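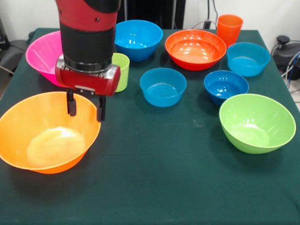
Der Greifer über der großen orangen Schüssel, hinten der Rest vom Plastikgeschirr.

Gelwood Greifer-Kit im Test: 4 von 5 Sternen

So, nach ein paar Wochen in unserer Gemeinschaftswerkstatt trau ich mich mal an eine Bewertung. Das Kit hat 216 Euro gekostet und kommt komplett zerlegt, also plant bitte einen ganzen Abend ein (bei uns wurden es zwei, weil Dae-han und ich den Kabelbaum erst falsch rum eingezogen hatten...). Die Anleitung ist okay, nur bei Schritt 30 fehlt die Angabe, welche Schrauben gemeint sind. Es sind die kurzen!

Zum Üben nehmen wir bunte Schüsseln und Becher auf einem dunkelgrünen Tuch. Aufgabe: am Rand packen, anheben, woanders absetzen. Mit den Bechern klappt das richtig gut, die zwei schwarzen Finger schließen schön gleichmäßig. Bei den breiten Schüsseln muss man den Winkel ziemlich genau treffen, sonst rutscht der Rand weg. Gudrun hat ihm das mit viel Geduld beigebracht und lässt ihn inzwischen stapeln, ich krieg das noch nicht so hin.

Die Software ist eher was für Leute, die gern basteln. Nach dem letzten Update war unsere Kalibrierung weg, das hat mich schon geärgert! Der Support von Gelwood hat aber schnell geantwortet und mir die alte Version geschickt.

Einen Stern Abzug gibt es für die Software und das viel zu kurze Netzkabel. Gekauft hätte ich das Kit trotzdem wieder, und Ersatzfinger sind schon bestellt.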